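# Druvell tabletop demonstrations: house rules and data card

Last revised 22/02/2021. If your copy is older than that, please stop pinning it to the wall.

This is the README for the Druvell set, which is a collection of two-handed tabletop demonstrations recorded with hand-held grippers. It is also, for want of anywhere better, the place where we keep the rules for recording them. The two used to be separate files. They disagreed with each other for most of a year, and people followed whichever one let them go to lunch.

## What is in the set

| Item | Value |
|---|---|
| Episodes kept | 1,467 |
| Episodes rejected at review | 202 |
| Distinct objects | 81 |
| Hands per episode | 2 |
| Sites | Atport, Irnia |

Each episode is one task, start to finish, by one person wearing both grippers. Most tasks are of the "put the thing in the other thing" sort. They sound dull on paper and are duller in person, but the policies trained on them at Were have to do this for a living, so we try to take it seriously.

Rejected episodes are kept in `rejected/` with a one-line reason each. Please read a few before you record anything. The most common reason is `reset`, and the second most common is `talking to someone`, which you would not think could be seen from wrist motion, but it can.

## Who these rules are for

Anyone who records, reviews or relabels. If you only train on the data, skip to *Known problems*, which you will otherwise discover by yourself at a bad moment.

The words **must** and **should** are used the way standards people use them. **Must** means the episode is thrown out. **Should** means the reviewer sighs and lets it through.

## Before recording

- You **must** start with both grippers open and nothing in them.
- You **must** check the indicator light on each gripper before the first episode of a session, and again after any break longer than a cup of tea.
- Cables **must** run back along the forearm, under the strap. A cable that crosses the palm will sooner or later be picked up along with the object.
- Sleeves **should** stop at the wrist. Rolled is fine. Flapping is not.
- The table **should** hold only what the task sheet lists. Your mug is not on the task sheet. It has never been on the task sheet.

Calibration is run once per session, per site. At Irnia it has to be run again if anybody moves the table, and people do move the table.

## During the episode

### 1. One hand works, the other waits

For single-object tasks, the hand that isn't working **must** stay still and open, clear of the object's path. It **should** stay on its own side of the table. Early recordings are full of helpful second hands hovering nearby like an anxious relative, and the policy learned to hover too.

If the task really needs both hands, the sheet says so. If the sheet doesn't say so and you find you need both hands, finish the episode, mark it `sheet_wrong` and tell us. We would like to know.

### 2. Approach at a pace you would use if it mattered

Slow down before contact. You **should** take the same care with an empty carton as with a full one, since the label on the episode doesn't record which it was and the model can't ask. Stabbing at the object from above is allowed only where the sheet lists it as a top grasp.

### 3. Long boxes

Long, narrow cartons get a section to themselves because they have caused more arguments than everything else put together.

- Place the box at an angle to the table edge, and vary the angle between episodes. A square-on start **should** be the exception.
- Vary which end you take hold of. Right-handed people pick the right end every time unless told otherwise. You are now told otherwise.
- Do not turn the box so that the print reads nicely. It isn't a shop window.
- If a box swings on the way to the bin, let it swing. Don't bring the other hand in to steady it (see rule 1).
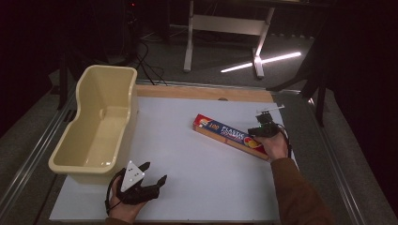
### 4. Bins and other receptacles

A bin **must** be empty at the start of an episode unless the sheet gives a fill level. It **must** stand on the side the sheet names. It may overhang the table slightly, but it **must not** rock when you press the rim.

Release the object inside the bin, below the rim. Dropping it in from a height makes a satisfying noise and a useless episode.

### 5. Mistakes

If you fumble the grasp and recover within the same attempt, carry on. Recoveries are valuable and we have too few of them. Staged recoveries are easy to spot and will be sent back to you with remarks.

If the object ends up on the floor, stop, mark it `floor` and start again. Reaching down for it while still recording gave us one remarkable clip of the underside of a desk and nothing else of value.

## Review

Every episode is watched by someone who did not record it. Reviewers check three fields: `task_ok`, `idle_hand_ok` and `start_state_ok`. A reviewer who has passed 100 episodes in one sitting **must** stop for the day. The rule dates from August, when one long afternoon's reviewing had to be done again in full.

## Known problems

- Brightly printed cartons are over-represented. Plain ones are on order – they have been on order for some time.
- Shiny floors and metal rails at Atport give highlights that some trackers mistake for features. Mask them or put up with them.
- Almost 81 objects have correct weights in `objects.csv`. We are looking for the others.
- Left-hand episodes are fewer than right-hand ones in every category except lids.

## Changing a rule

Open a merge request against this file with the old wording, the new wording and at least one episode that shows the trouble. Requests that begin "surely it would be quicker if" go to the bottom of the pile.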